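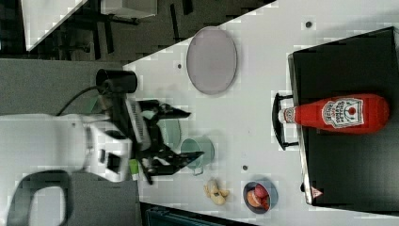 What time does the ferry to Flimness leave?

Six in the morning, and again at noon if the wind allows it.

Kvido Vrabec read this twice on the board at the Stakedik landing and then sat down on his suitcase. It was ten past six. The ferry was already past the breakwater, and he could hear its engine across the water.

He had come to sell his aunt's house. She had left it to him in December, along with a clock, a boat with no motor and a letter that said only where the key was. The key was under the third step. The buyer was a man named Li, who wanted the house for his mother and had offered more than it was worth.

The woman in the ticket booth slid her window open. She told him there was a room upstairs with a heater in it, and that he could wait there if he wiped his shoes. He wiped them and went up. On the wall was a list of everything the ferry company would not carry. He read it through to the end. It included bees.
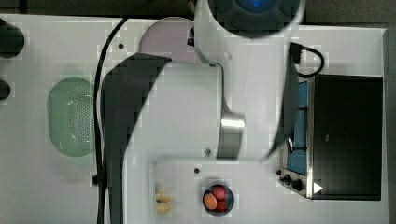

Who wrote the list?

The first captain wrote it, and the later ones added to it when they were annoyed.

That was how the woman put it when she came up with two cups of coffee. She asked whose house he was going to. When he told her, she put her cup down on the windowsill.

"You're Nastier's nephew," she said.

It was an odd name and his aunt had been the last to use it. He said yes. The woman said his aunt had crossed 118 times that she knew of, always in the same gray coat, and that she never once bought a return ticket. She paid for each trip as she made it.

"Why?" he asked.

"She said she liked to decide."

He thought about that. His own ticket was a return. He had booked it before he left home, with the afternoon boat circled, so that he would have 2 hours on the island and no more. He had planned to sign the papers at the kitchen table and leave the clock where it was.

At noon the wind was fine. The crossing took 18 minutes. There were four other passengers and none of them spoke. On the far side he walked up the lane, past the church and the shut store, and found the third step. The key was there in a tobacco tin.

The house smelled of cold ashes. The clock had stopped. He opened the back of it to see if it only needed winding, and inside he found a roll of ferry tickets held with a rubber band, every one punched. He laid them out on the floor by color. He was still doing it when Li came to the door.
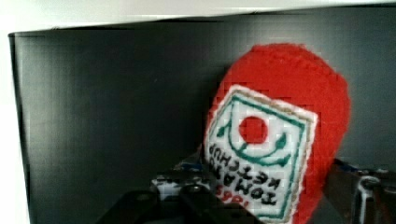

Li said that he could come back tomorrow, if it was a bad time, and that his mother was in no hurry.

"Did you ever meet her?" Kvido asked. "My aunt?"

"She sold me a boat once," said Li. "Then she changed her mind and bought it back. I made 145 on it."

Kvido laughed, and then he had to look for somewhere to sit. Li took the other chair. They talked about the roof, which leaked, and about the well. The papers stayed in Li's bag. When the horn sounded down at the landing, Li looked at the window and then at him.

"That's yours," he said.

"I know."

He wound the clock. It ran for a minute, stopped, and ran again when he moved it closer to the wall.

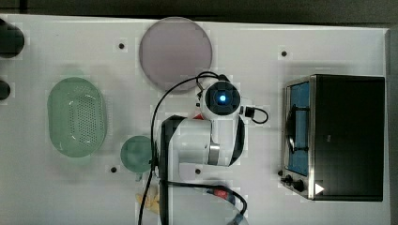
From "The Noon Boat," part one

In the evening he walked down to the landing anyway. The water was flat and the booth on this side was dark. He took the return half of his ticket out of his wallet, looked at the time printed on it, and put it in the tobacco tin with the key. Then he went back up the lane to see about the stove.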